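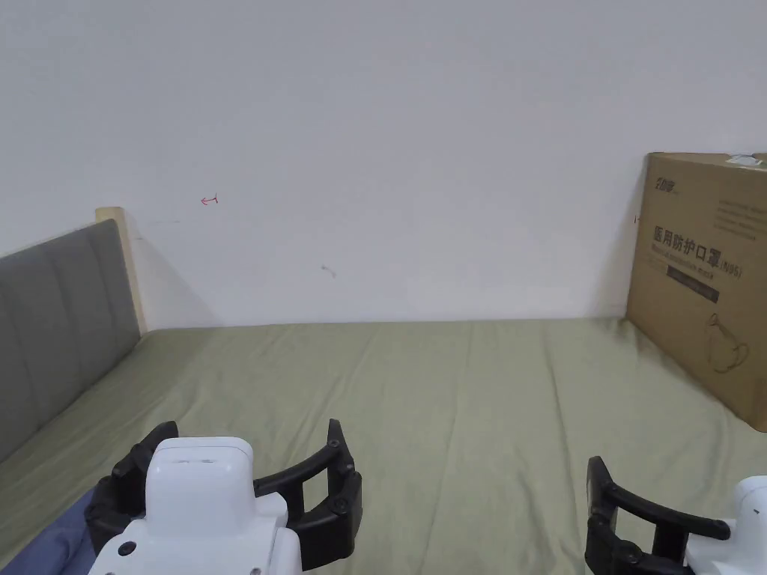
Let the Hand Be Slow

When I began to teach household tasks to machines, I believed that the best teacher is the fastest one. I had come from a packing company, where speed was everything, and I thought a bed is easier than a parcel. I was wrong about the bed, and I think many people in our field are still wrong about the teaching.

A fitted sheet looks like nothing. It is one colour, it has no handles, and every wrinkle is a possible place to hold. A person with a pair of grippers in the hands must decide where to close the fingers, and this decision is the thing we want the robot to learn. If the person hurries, the decision disappears inside the movement. The robot will copy the hurry and will not find the reason for it.

At Resov, where I worked for two winters, we were paid by the number of demonstrations. The target for the bedroom tasks was 2,000. We finished in December with 3,649, and everyone was proud, me too. Then my colleague Anselmo Usuga sat down one Sunday and watched them, and he threw away more than half. In those recordings the operator pulled the sheet from wherever the fingers happened to be. With the rest, the model learned better than it did with the full set. I do not say that this will happen in every laboratory, but it changed my opinion.

The remote control people have a different argument. They say that if you steer the real arms from a chair, you feel the limits of the machine and you cannot cheat. It is a fair point. When I hold the grippers myself, my shoulders and my back do a lot of work which no robot arm can repeat, for example when I lean across a mattress to reach the far side. But steering from a chair makes tired operators, and tired operators choose only easy places to grip. I prefer the hand, with one condition — the operator must be allowed to stop, look and begin again.

I would also like real bedrooms, with a mark on the wall and a cardboard box that stands on the bed. A tidy studio teaches tidy habits. My neighbours' beds are not like this, and neither is mine.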